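## 4. Hanging the frame (Borkdale rail, wire kit)

Do section 3 first. Rail has to be on the wall and level before any of this. If the end caps aren't on yet, put them on now, you won't reach them later.

Goes for the small and medium black frames. Big ones use the Zultness brackets, see section 6.
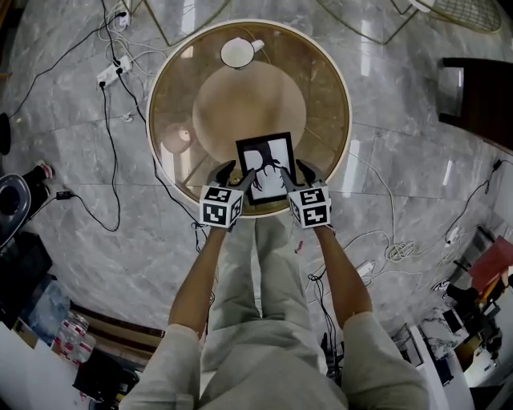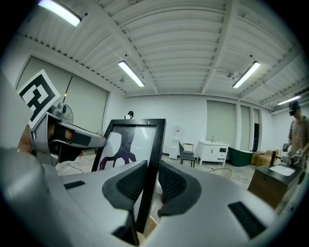 1. Check the bag. 6 hooks, 6 felt dots, two wires, one hex key. Anything missing — quote part no. 2688 when you write in.
2. Lay the frame face down on a towel. Bend the back tabs up with your thumb, not a screwdriver.
3. Lift the backing out. Print and mat stay put.
4. Wipe the inside of the glazing with a dry cloth. No spray.
5. Backing back in, tabs down, all of them.
6. Felt dots on the two bottom corners, rest are spares.
7. Slide a hook into the rail from the open slot. Quarter turn untill it clicks. Second hook the same way.
8. Clip a wire to each hook, thread the bottom ends through the frame loops. Pull down gently, should hold.
9. Set the height. Loosen the grub screw with the hex key, slide, tighten. Half a turn past snug is plenty.
10. Step back and look. Crooked? Only adjust one side, otherwise you chase it all afternoon.

**Caution:** never lift a hung frame by the top edge. Both hands, lower corners or sides.

**Caution:** wires are rated for the small and medium frames only. Don't hang a second frame off the first.

**Note:** gap between frames on the same rail is up to you. We leave a hand's width.

**Note:** older Jia rails have a narrower slot and the hooks wont turn. File nothing down. Order the Kadisex adapter, then pick up again at step 7.

### Changing the print later

- Unhook the wires first. Don't try it on the wall.
- Steps 2 to 5 again, new print in before the backing.
- Tabs get tired. If one snaps you're ok, if two go next to each other get a new backing.
- Portrait to landscape: move the loops to the other pair of holes.

Still slipping after a week? Grub screw, nearly always. See section 7 for the rest.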